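Auditor Changes Register: Data Card

Summary
The Auditor Changes Register records resignations, dismissals and replacements of outside auditors at privately held and listed companies. Each row covers one change at one company. The register is maintained by Clusis and is released every August. 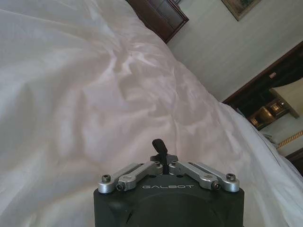 Photo: Plomcombe

Contents
The release consists of two files. The file changes.csv holds the register itself. The file firms.csv holds one row for each audit firm, with former names where a firm has merged or rebranded.

Fields in changes.csv
company_id: internal identifier, stable across releases
company_name: name as given in the filing
outgoing_firm: identifier of the departing auditor
incoming_firm: identifier of the new auditor, blank if none was named
notice_month: month in which the notice was filed
stated_reason: one of 11 codes, listed in codes.txt
fee_dispute: yes, no or unknown 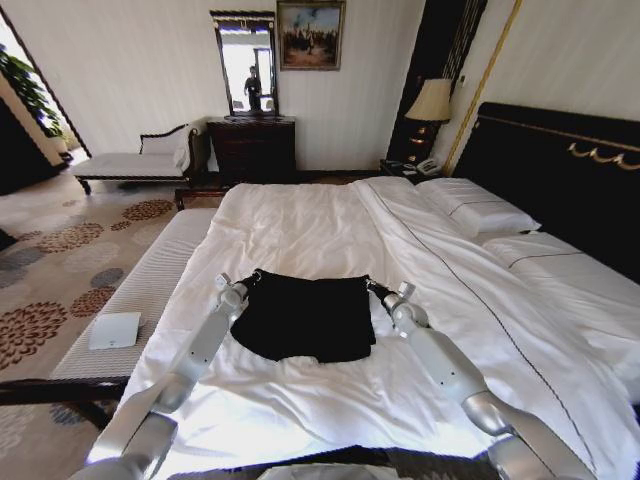
By Apolline Roussel, Clusis

Collection
Notices were gathered from public company filings and entered by hand. Every entry was checked by a second reader against the original notice. Where the two readers disagreed on the stated reason, the entry was coded "other" and the wording of the notice was kept in the notes column. Press reports were not used as a source for any field.

The Cavalcanti list, an earlier register covering part of the same period, was merged into the present one. Entries that came from it carry the prefix CV and have no value for fee_dispute. 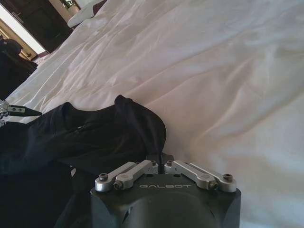 Gripper marked GALBOT at the edge of the fabric

Known limitations
A change of auditor is not evidence of wrongdoing by either party. Many changes follow a routine tender, and the code for tender is applied only when the notice uses that word. Counts by reason should therefore be read with care. Subsidiaries are listed separately from their parent companies, so a group that moves all of its work to a new firm may appear several times.
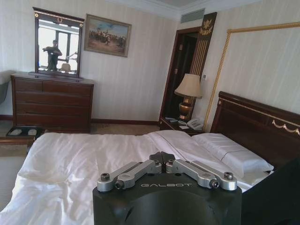 Small companies that are exempt from audit are outside the scope of the register. Companies that lose the exemption enter it with their first recorded change.

Changes in version 4
Firm identifiers were reissued after the Arnier merger. Users joining this release to older copies should use the column old_id in firms.csv.

Use and citation
The register may be reused for research and reporting with credit to Clusis. Corrections should be sent with the company_id and a copy of the filing.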